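Teaching a robot to put the chip back

2024-02-25

I have bent the pins in a processor socket exactly once in my life, on a computer that belonged to my brother-in-law, and I still hear about it at holidays. So when a reader wrote in to tell me that a small group at the Limis lab in Bindau had been training a robot arm to do that very job, I was on the phone with them before lunch.

The project is called Cerka, and the person running it is Nouhaila Alaoui, who spent a good hour with me and was very patient about my questions (I had a lot, and some of them were pretty dumb). Her group wants robots to help with taking old office computers apart and putting working ones back together. Memory sticks, drives, cables, fans, all of that is on the list. But they started with the processor, and she says that was on purpose. "If you can do the CPU, people will believe you about the rest," she told me.

What makes it hard is how little room there is. A desktop chip of this kind is a flat square with a metal lid, and it has to go down level into a socket full of tiny spring contacts. Come in tilted, or slide it sideways once it's touching, and you can wreck the board. There's also the matter of seeing. Once the fingers are over the socket they block a good part of the view, and a shiny metal lid looks different to a camera every time the light changes a little.

So the group went with a mix of two things. The first is learning from people: an operator guides the arm through the job, and the software records what the cameras saw and how the arm moved. They collected 1152 of these guided runs, most of them last July, when the building was quiet and the students could have the bench all day. The second part is the new bit, and it's the one Alaoui got really excited about. For the last stretch of the move, the robot stops trusting its eyes so much and pays more attention to the forces it feels at the wrist – a light touch, a tiny correction, another light touch – until the chip is sitting where it should. 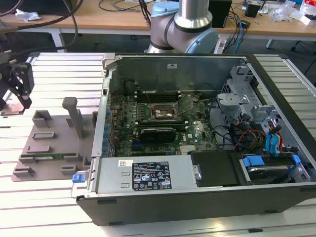
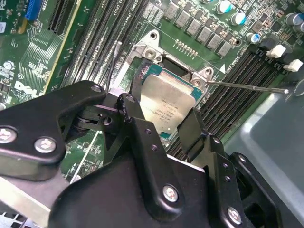
I asked how well it works, and I liked that I got a straight reply. In the main test they ran 183 tries with the full method, moving the computer to a new position between tries. The robot seated the chip in all but 56 of them. That's better than two out of three, and nowhere near good enough for a repair shop, which Alaoui said herself before I could. The version that used only the cameras did a lot worse, she says, and mostly failed in the last bit of travel, right where the touch part takes over.

The failures are kind of interesting too. Hardly any of them were bad crunches into the socket. Mostly the robot felt something it didn't like, backed off, tried again, and then ran out of its allowed number of attempts. I'd take that over the brother-in-law method any day! She'd like to let it try longer, but then each run gets slow, and it's already slower than a person with steady hands. A student on the project can do the whole thing by hand while the arm is still lining up.

There's one more piece I didn't expect to care about. The team trained a second model to look at the wrist camera's view and decide whether the chip is turned the right way before going down. That one learned from 3232 still pictures, all labeled by the students over a few very long afternoons. Alaoui says the labeling was the least popular job in the lab and that she did her share of it (I believe her, she could tell me about the little corner marks on several kinds of chip from memory).

Closing the lever that locks the processor in place is still done by a person for now. It takes more force than the careful touch mode allows, and switching between gentle and strong in the middle of a job has been giving them trouble. That's the next thing they want to work on, along with memory sticks, which need a good firm push at both ends.

A local refurbishing company, Younis, has been giving the lab retired desktops to practice on, and its staff has asked to see the arm run in their own workshop once the lever part works. There isn't a date for that. The write-up is being finished now, and Alaoui promised to send it over when it's out, so I'll post a note when I have it.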